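The Sink Corner, Before and After (Mostly During)

Every September I swear I'm going to sort out the counter by the sink, and every September I buy a new sponge and call it done. This time I went all in! Everything came off, everything got looked at, and a good half of it went to live somewhere else. I'm putting the one picture up here at the top and then just notes for the rest of the corner, going in the order I worked. Get a coffee, I ramble.

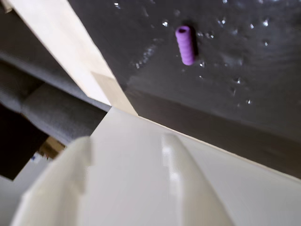

Rosalie Steiner wrote to say that she gave up on keeping any dark surface spotless years ago and now owns one good cloth and a bad attitude, and that if I ever find a way to stop drops from showing on charcoal gray I should bottle it and charge 18 dollars.

Rosalie, I would pay 18 dollars for that myself. I've got little bright specks all over the dark gray, and they catch the light like anything. The purple ribbed tube is one of my favorite bits of clutter, by the way. It's hollow and lavender-ish, it rolls if you look at it wrong, and it has earned a permanent spot on the keep pile (I have a soft spot for anything purple, ask anyone).

The cloths
I had a drawer so full of cloths that it wouldn't shut. Ülle Liepiņa came over and sorted them by feel with her eyes closed, which took ages and made us both laugh until we had to sit down. The scratchy ones went to the garage. The waffle ones stayed. I fold them in thirds now and stand them on end, and I can pull one out without the other ones coming with it.

The tray
I wanted something low to go under the soap and the brush. I looked at a nice one from Gudura and talked myself out of it, then went back and bought it anyway. It has a lip, so puddles stay put until I get to them. It's a bit longer than I needed and it sticks out past the faucet, but I've stopped bumping it.

The bottles
Three bottles of dish soap, all open, all the same green. I poured them together over a funnel while I was on the phone and only lost a little down the side. The new pump holds 400 ml and I'm very pleased with it. Heino Krūmiņa thinks pumps are a waste of money and squirts his straight from the bottle, and he's welcome to.

The windowsill
Oh, the windowsill. Rubber bands, a cork, two keys to I don't know what, a thimble, half a birthday candle. I kept the cork. The keys are in an envelope marked KEYS??? and that's as far as I've gotten with them. There's a basil plant up there now, from the Milari stand at the market, and it leans hard to the left no matter how I turn the pot.

Under the sink
I'll be quick because it wasn't pretty. There was a roll of 100 trash bags for a can we got rid of two kitchens ago. There was shoe polish. I scrubbed the cabinet floor, put down a mat from Drikden (cut it with regular scissors, no trouble) and moved the bucket to the back where I can still reach the handle.

The little stuff
All the small odds and ends go in one shallow box now. I tried sorting them by color and then by size and then I got bored, so it's just a box. If you have a system that you've stuck with for longer than a month, please write and tell me what it is, especially if it deals with bottle caps.

Next up is the shelf over the stove, where the spices are, and I already know there's paprika in there older than my car.

Contact: Evaristo Ventura | © 2018 All photos and text my own | Back to top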